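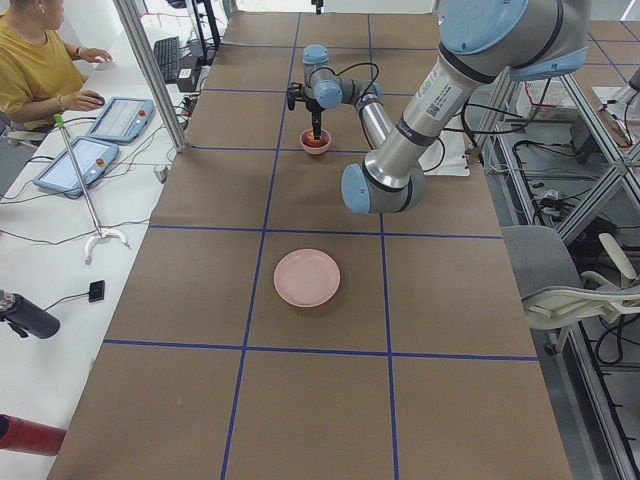
May 8, 2021 – Herunberg, second time through

Finished the last 4 episodes of Herunberg tonight. That makes all 27 in a bit over three weeks, which is slower than last time, but I was taking notes and kept stopping to rewind.

The first time I watched it I took the salt works for scenery. It's where the brothers work and where the body is found, and I didn't think past that. This time I had the Onton folk tales beside me on the couch, the old green paperback with the spine gone, and I'm now fairly sure the salt works is the mill from the third tale. In the tale a miller grinds salt for a dead man every night and is paid in his own years. In the series the night foreman ages badly between episodes and no one on screen mentions it. I had put that down to makeup.

Things that line up:

The dead man in the tale never crosses running water. The grey visitor in the series always waits on the far side of the canal, and when he is finally in the town the canal has been drained for repairs. They show the drained canal for a good long while before he turns up.

The miller's wife counts the sacks and comes to 200 each time, no matter how many were ground. The ledger in episode nine has 200 in every row. I paused to check.

The locker number, 2202. I've seen people online say it is a date or a postal code. It reads the same backwards, and the tale has a door that is the same from both sides. I wouldn't argue hard for that one.

Things that don't line up: the younger brother, for a start. There's no one like him in any of the tales. The horse doesn't fit either, and the whole Vitale storyline seems to come from somewhere else. The Vitale is a hotel, it has its own music and its own colours, and I have always found those episodes the dullest. My guess is they were written for another project and moved over when the season was lengthened. I have nothing to back that up.

I went looking on the Nalus board to see if anyone had got there before me. There's one thread from October on the folk tales, but it's mostly about the opening titles and it stopped after a page. Someone in it says the writers had denied using any source. They didn't say where, so I've left a question. I don't expect much.

The ending bothered me less this time. If the foreman is the miller, then he has run out of years and the mill has to pass to somebody, and the last shot of the younger brother at the gate makes sense. I still think they should have let him say something. The colour is lovely in that shot though, all brown and dark blue.

Library book is due back and I haven't opened it. Rain most of the afternoon. Might start on the second Onton volume tomorrow – the print is tiny, so I'll need the good lamp from the other room.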